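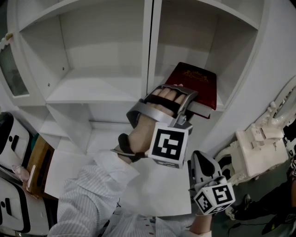
Orsolya Vida

Rutow bookcase, white, two compartments

The Rutow is a tall upright bookcase for books, box files and small household items. It is supplied flat with all fixings and goes together with a crosshead screwdriver and a rubber mallet. Finish is white throughout, inside and out, so a shelf can be moved without exposing an unfinished patch behind it.

Layout

A full-height vertical divider splits the interior in two. Each side takes its own shelves, and the two sides need not line up. Shelves rest on pegs pushed into holes in the side walls and the divider. To change a height, clear the shelf, lift it at the front, pull it out level and move all four pegs to the new holes. Do not mix pegs from the Rutow with those from the older Major range, which have a thicker shank.

Loading

Maximum load is 10 kg per shelf on the pegged positions and 20 kg on the base. Heavy reference volumes and bound magazines should go on the base. Paperbacks and ordinary hardbacks may go anywhere.

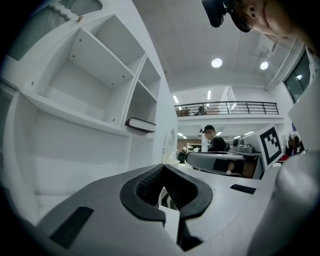
Shelf spacing decides how a book is best stored. A compartment set tall for box files will hold a short run of hardbacks badly, as they lean and the lower corners of the boards wear. Where there are only one or two volumes, lay them flat, as with the dark-covered book on the shelf under the small cubby, or use a bookend. The large compartment beside the cubbies is better kept for folders and upright storage boxes. Screw holes in its back and side walls can be left open or closed with the white caps in the spares bag.

Fixing to the wall

The bookcase must be fixed to the wall before it is loaded. One steel bracket is included. Plugs and screws for the wall itself are not, and should be chosen to suit plaster, brick or board. Allow a gap at the skirting, or cut the skirting back if the case is to stand flush.

Care

Wipe with a damp cloth and dry straight away. Cream cleaners dull the finish. Small chips can be touched in with Cutitz white filler, in two thin coats.

Ordering

Order code 1485. Spare pegs and caps are sold together under code 71. Additional shelves are cut to order by Kálmán Vincze at the Arnetti workshop; state left or right compartment when ordering. The workshop is closed for stocktaking in February, and orders for extra shelves placed in that month are cut in March.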